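Home | Rooms | Gallery | Prices | Contact

Gallery: The Long Room, Dronley

The Long Room is on the upper floor of the Dronley building, at the end nearest Drusudbridge. We took it over with bare walls and no working lights. It is now in daily use for bench work, sorting, packing and small classes. People who are thinking of renting it usually ask about the ceiling, the window and the lighting, so most of this page is about those.

The work was planned by Ratih Hartono and done in stages so that the rooms downstairs could stay open. The full project came to $2330, paint and blinds included. Floor plans are at the front desk.

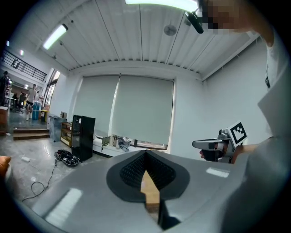 By Izzati Pelupessy
Dronley Workrooms | Gallery | Updated June

The Long Room in use, with the white ribbed ceiling, the fluorescent lights and the roller blinds on the back window.

The ceiling

The ribbed panels are white and run in long parallel lines. We talked about covering them with flat board. Davina Hepburn priced it both ways, and leaving the ribs showing saved $700, which went to the lighting instead. The panels were washed twice and given one coat of white. They collect some dust along the ribs and we go over them with a long brush every spring.

There is a round gray fixture set flush in the ceiling. It stays where it is. Please do not hang anything from it or tape anything over it.

The lights

The main lighting is fluorescent tubes. They are bright, and they are meant to be. Most people who rent the room are doing close work with their hands and want to see what they are doing. There are smaller lights in the ceiling too, and those are often enough for a meeting or a talk.

The switches are by the door. The top one is for the tubes and the bottom one is for the small lights. A spare set of tubes is kept in the hall closet -- ask at the desk and we will change them for you.

The window and blinds

The back wall is white with a wide window in it. The two roller blinds are pale gray-green. Hidayah Tjoa picked the color from a sample book we borrowed from a shop in Wirkthorpe. The first choice was a plain cream, but it looked yellow against the white wall in the afternoon.

The blinds work separately. Pull straight down and let them up slowly. Pulling at an angle makes the fabric climb to one side of the roller, and then it has to be taken down and wound again by hand.

After about four in the afternoon the sun comes in low and most groups close both.

Working in wood

Wood is allowed in this room, with some limits. Hand sanding, gluing, fitting and finishing with wax are all fine. Power sawing is not. Cut your pieces before you come, or book the Nugroho workshop on the first floor, where the saw and the dust collector are.

Put down a sheet before gluing. Sheets are in the hall closet on the second shelf, next to the spare tubes.

Storage

Groups that come every week can have a shelf in the hall closet. Shelves are marked with the name of the group and the name of one person to call. Anything without a name is moved to the front desk at the end of the month and kept there until someone claims it. Long boards can go in the rack behind the stairs if they are tied together.

Booking the Long Room

The room is rented by the half day, morning or afternoon. Mornings run from 8:30 to 12:30 and afternoons from 1:00 to 5:00. Evenings can be arranged with Anisa Sumampouw, who keeps the calendar. She needs to know how many people are coming, whether you want the room set up for a class, and whether you will be using glue or finish.

Setup and cleanup are part of your time. Sweep the floor, wipe any surface you worked on, raise the blinds and turn off both switches. Trash goes in the bins by the back stairs -- wood scraps in the one with the green lid.

The door code is 2119 on the printed form for new groups, and it is changed for each group once the first booking is confirmed. There is a $300 deposit for rentals of a month or longer. It is returned when the key comes back.

More galleries: Nugroho Workshop | Front Hall | Back Stairs and Rack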